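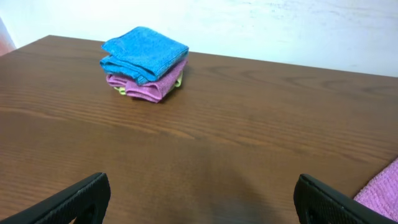 We use cookies to keep this site running. OK / Manage

Cloth questions I get a lot

Do I need a different colour for each job?
No, but I like it! Blue is for glass, pink is for dusting, and anything yellowy-green stays in the bathroom.

How do you fold yours?
In half, in half again, then stacked (Efthymia rolls hers, and we've agreed to differ).

Can I use softener?
Please don't. I did for 4 months and they just pushed the dust about.

Are they safe on a wooden table?
Mine's been fine – shake out the crumbs first and go with the grain.

Last updated: 3/3/18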